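October, bench 2, morning

Equipment list for next year is due to Lalit before the end of the month, so I'm using the cloth runs to work out what we need and what can wait. Both arms on the yellow tablecloth, red clamps on the corners, blue cloth as the work piece.

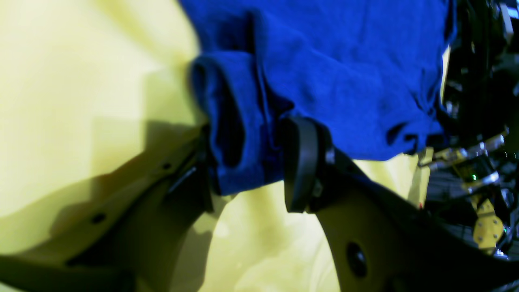
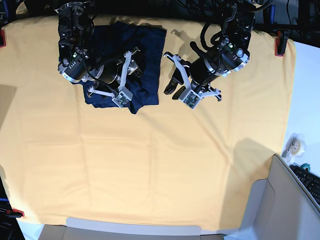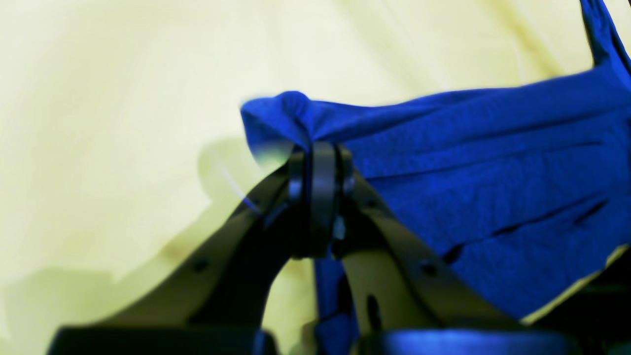 Fingers first. Rirdale sells the replacement set at 57 a pair. I would order 7 pairs and stop printing our own for a while. Clyde disagrees. He thinks printed ones are fine if we change them on a schedule, and he may be right on cost, but he isn't counting the hours spent cleaning up parts. I asked him to log his time on the next batch so we have something to compare.

Fingertip pads go on the same order if Rirdale stocks them. Need to check the width before asking – the old drawing is out of date.

Wrist cameras: the quote from Trollmont is 970 for one, cable and mount included. Two would cover both arms with matching units. Spare not included. I'd like to put a spare on the list as a separate line so it can be cut without touching the rest. Ask them if the price holds into January, the quote doesn't say.

Motor modules: no purchase planned. One spare shoulder module on the shelf, none for the wrist. Shirima has a long lead time on the wrist size and won't quote a single unit over the web form, so I have to call. If it's under the camera price I'll add one.

Small stuff, can go on the lab card:
– more clamps, same size
– cable sleeve for both arms
– second tablecloth, plain, same color if possible, so one can be washed
– a few more cloths in other weights, thin and towel

Not asking for a new table. Warcombe offered us a frame with a fixed top, but shipping is on us and we would have to redo the arm mounts. Told them to ask again in spring.

Lalit wants one total and a short reason per line. Draft goes to him after Clyde has looked at the finger numbers.

To do: call Shirima, measure pads, email Trollmont about the January price.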